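Notas para a fala: comparar duas garras com a mesma tarefa
Takumi Chiba, 10 de julho de 2025
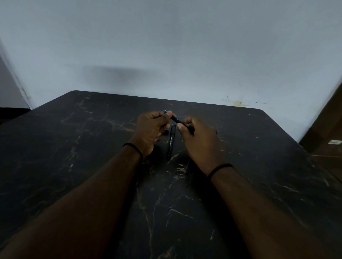 Por que comparar garras em tarefas pequenas e não só em carga máxima?
Porque é na peça leve e fina que a força mal regulada aparece primeiro, e a carga máxima já vem na ficha técnica.

Slide 2. Caneta e tampa, duas mãos, mesa de pedra escura. Perguntar à sala: quem segura e quem puxa?

Slide 3. Morkell contra Skondby, mesmo braço, mesmo controlador. 1.000 tentativas cada uma. Morkell: 966 acertos. Adoro esse número! A Skondby ficou atrás, mas foi bem mais suave no contato (mostrar a curva de força, sem pressa).

Slide 4. A Asuka Ishida trocou as pontas de borracha e refez tudo com a Skondby. Contar a história do parafuso espanado se houver tempo.

Slide 5. Câmera no punho ou na cabeça? Ainda não sei, e acho ótimo não saber. Passar a palavra à Nermina Mladenović para a demonstração ao vivo.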